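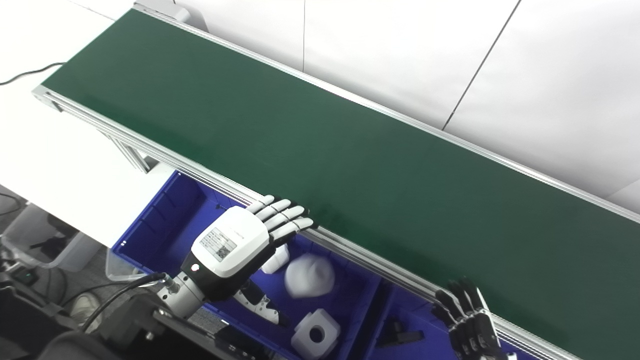

2 min read

Baddale Parts Line: bench layout and contents

Status: in use
Maintainer: Napaporn Intarasuk
Last edited: 13 February 2026

Scope

This README covers the sorting bench known as Baddale: one belt conveyor, the blue parts bins and the parts that move between them. The Bodthorpe bench has its own file and uses a different bin. Do not merge the two part lists.

Conveyor

The belt is green with a matte surface and runs between two silver aluminum side rails. The end of the belt nearest the white table has a grey housing. "Near rail" means the rail on the bin side; "far rail" means the one along the wall. All offsets in the layout sheet are taken from the near rail, in millimetres.

The white wall panels have visible seams. Do not use them as a position reference — they are not square to the belt.

Bin

A large blue plastic bin sits below the near rail, with a second blue bin to its right. The large one has ribbed inner walls and is divided inside. Parts may lie on either side of a divider and in any orientation. Stacking is allowed.

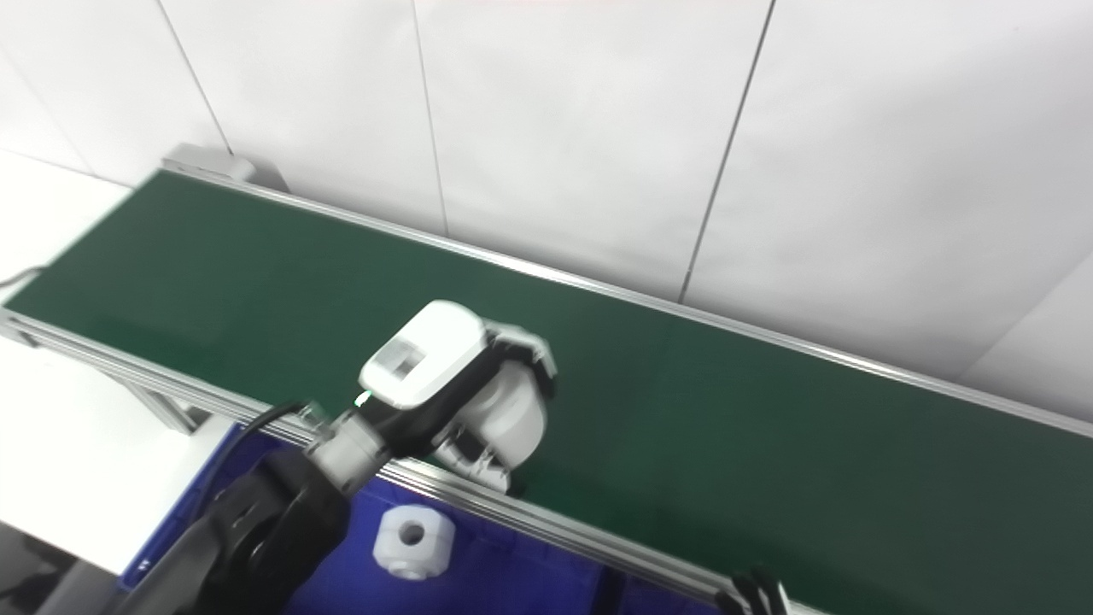 Parts

The four named parts for this bench are white. Colour is therefore no help in telling those apart, and labels are assigned by shape.

hex_nut: hexagonal, plastic, round hole through the centre
ring: rounded, central hole
block: squarish, circular hole in the centre
soft: rounded, no fixed outline
other: anything not covered by the four labels above

A part lying mostly under another part is labelled only if its outline can be followed for at least half its length. Otherwise use "other". Earlier lists from the Sivar bench used "washer" for some rings; these were renamed in November.

Records

The current release holds 3,000 records, of which 93 are marked "other". A further 200 are held back for checking and are not in the main index. Each record gives the bench name, the part label, the bin side and a free-text note. The note field is often blank.

Belt state is stored separately as "clear" or "loaded". A belt with a hand above it and nothing resting on it is "clear".

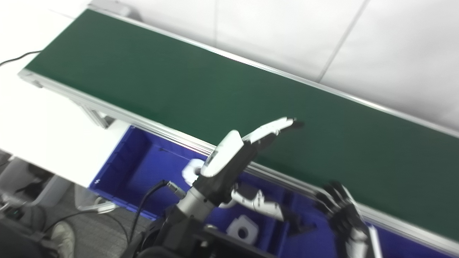 Figure 3. Belt state "clear", with a ring and a block in the bin.

Known issues

Shadow inside the bin lowers contrast on the ribbed walls. White parts near the front rail can be partly hidden, and ring and block are the labels most often confused there.

Records imported from Onsri list bin side from the opposite end of the belt. Swap left and right before comparing them with Baddale records.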